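OK so I have been putting off this thread for a week, but here we go: I finally fixed my work table, and it cost me almost nothing. A gray mat! I'm that excited about a gray mat!

Background for the new people: I share a big white table on the open floor at Sperling, up in Drernundale. It's a lovely table. It's also hard, shiny and loud, and every screw you put down on it heads straight for the floor.

I tried a dish towel first (bunched up). Then a cork sheet, which shed crumbs into everything I own. Then a cutting board from home, until we needed it back for, you know, cutting.

Then I was poking around the Wusten outlet for storage bins and saw a stack of plain gray mats with rounded corners. No logo, no grid, no inspiring quote. 5 dollars each. I bought 2 and practically skipped to the car.

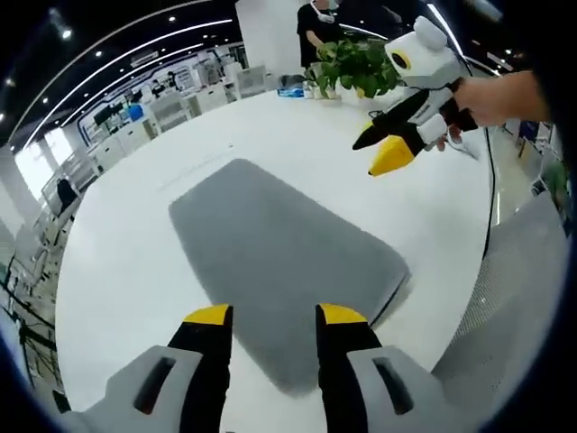 2 min read

Look how much room there is around it! The gray goes down on the white and suddenly your eyes know where to land. I didn't expect the color to matter this much, but a small part on bare white table just disappears on me, and on gray I find it right away.

Rounded corners are a big deal too, by the way. The cork sheet had square ones and they curled up in a few days and caught on my sleeves. I went through a whole month of November sweaters with little pulls in the cuffs.

And yes, the plant stays. It lives at the far end of the table, it's green and leafy and it makes the whole place feel less like a place where people fill out forms. I would fight for that plant.

Someone asked if the mat slides. Mine doesn't, unless I really lean on it. If yours does, try wiping the table first (dust was my problem, I'm a little ashamed to say) and let it dry all the way before you put the mat back.

Cleaning: damp cloth, a drop of dish soap, lay it flat. I hung the spare one over a chair back the first time and it had a crease for days. Flat! Please! Learn from me!

My one rule now is that the mat gets cleared before I go home. Everything on it goes back in a bin or a drawer. It takes me 60 seconds, I timed it, and walking in to a clear mat in the morning is such a good feeling.

The spare is at my kitchen table and it's already been claimed for a Prestlow puzzle, the 100 piece one with the lighthouse. Perfect size for it, so I guess I'm going back to Wusten for another.

Next thread is going to be cables. I have a drawer. It's bad. If you have a way of keeping the thin black ones from turning into one big knot, send it to me, I will try all of them!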